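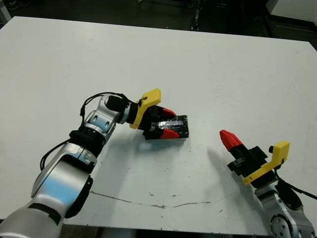
Sourdough in a hot kitchen: what are you all doing?

Started by ryebread_rosa, September 18, 2024
2349 views

ryebread_rosa wrote:
OK so I finally got a loaf I'm proud of out of my sticky little upstairs kitchen and I am thrilled!! Big open crumb, ears like a jackrabbit, and the crust sang for a good five minutes on the rack. What changed is that I stopped following the clock. My book says 7 hours for bulk and in June that gave me soup every single time. Now I use colder water, less starter (a spoonful, really) and I go by the jiggle.

Flour is the Garrido bread flour, the one in the paper sack. Starter is fed half rye. Anybody else baking through the heat? Tell me everything!

crumbchaser wrote:
Congrats! Summer dough is so much fun once you get the hang of it. I do mine in a straight-sided tub with a rubber band at the starting level and stop when it's up by half. My kitchen runs warm all year and I pull it earlier than any recipe tells me to.

How wet are you going? I'm at 768 grams of water to a kilo of flour, an odd number I landed on after a pour that went over, and I liked the loaf so much I kept it.

oldmillpete wrote:
I'll disagree a little on the starter. Cutting it way down does slow things, but you lose flavor if the dough never gets time in the fridge. I keep the normal amount and bulk at room temperature until it just starts to puff, then the whole tub goes in the cold overnight. Shape it straight from the fridge. Cold dough handles like a dream, and you'll wonder why you ever fought with the warm stuff.
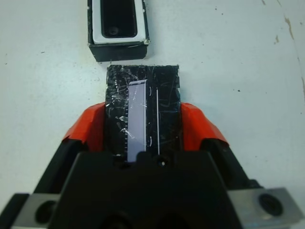 Also, Garrido is fine but it drinks less water than the Cokel stoneground. If you switch, hold back a little water at the mix and work it in with the salt.

ryebread_rosa wrote:
Pete, I do get flavor! The rye helps a lot. But I've never shaped cold and now I want to try it tonight. Does it still need a bench rest?

oldmillpete wrote:
Short one. 60 minutes if your fridge is very cold, less if not.

Ivana Medina wrote:
Sixty is way too long in a hot kitchen, Pete! Mine would be sliding off the counter. I preshape, put the kettle on, drink my tea and shape. Rosa, go by feel like you did with the bulk.

My whole routine, in case it's useful:

1. Feed the starter before bed with cool water, and make it stiff.
2. Mix flour and water in the morning, then leave it alone while you have breakfast.
3. Add starter and salt. Wet hands, lots of squeezing.
4. Four sets of folds, stopping sooner if the dough is already holding its shape.
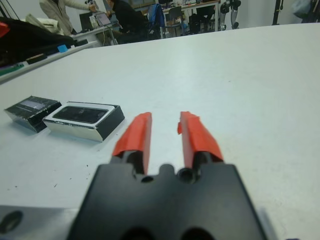 5. Preshape, tea, shape, into the basket seam side up.
6. Overnight in the fridge, then bake straight from cold in a screaming hot pot.

crumbchaser wrote:
Stiff starter, yes! Mine used to smell like nail polish by noon and the stiff feed cured it. What pot do you use? I've got the oval Zesar and I love it to pieces, though the lid knob gets loose.

Ivana Medina wrote:
Golora, the round one. Heavy as an anvil. I'd buy it again tomorrow.

oldmillpete wrote:
Fair enough on the bench rest, my house is an icebox compared to yours. I still say bulk in the fridge beats the basket in the fridge, though.

ryebread_rosa wrote:
I'm going to do one loaf each way from the same dough and report back. Cold-shaped one gets a P scored on top so I don't mix them up. Feeding the starter now!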